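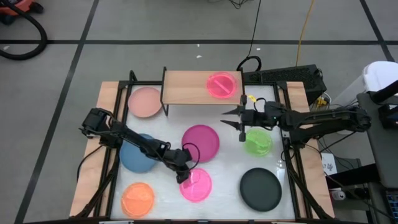

Fig. 1. Mixed dishware before sorting: opaque plates and translucent dishes, one of them already up on the shelf.

Week 4: Putting the crockery away

Right, plates. I know some of you picked this module for the furniture half and were hoping to skip the kitchen, but I promise this week is more fun than it sounds (and it's the one people always bring up when they fill in the feedback form).

Start with Fig. 1 and decide how you'd group what's there before you read on. Most people go by colour first, and I did too when I started! The trouble is that the blue plate and the lime green dish then end up as two groups of one, and you've used up your shelf on a rainbow. Try it by material look instead. The solid ones are the blue, the salmon-pink, the magenta and the very dark one. The see-through ones are the orange, the hot pink, the lime green and the pinky-red one on the wooden shelf. Suddenly you've got two sensible piles.

Then size. The very dark plate is the biggest of the things on the white surface, so in my scheme it goes down first and the other solid plates sit on top. Big at the bottom, always. I still find people at Plendamton stacking the other way up and wondering why the whole lot wobbles.

A word about shelves. A narrow raised shelf is lovely for things you reach for every day, and hopeless as a dumping ground. When I did the Laltell kitchen survey we logged 2,353 items over one December, and 1,467 of them were kept somewhere the household said was awkward to get at. I haven't got over that number.

For the practical, bring around 80 cm of string for measuring and something to write on. Draw your own shelf at home, as it is now, mess and all. Then draw it again, sorted your way, and write up to 300 words on what you moved and why. Please don't buy anything for this, the cupboard you've got is fine.

Reading: the Mushi booklet, the section on open shelving. Stillus is optional and a bit dry, but the stacking diagrams are good.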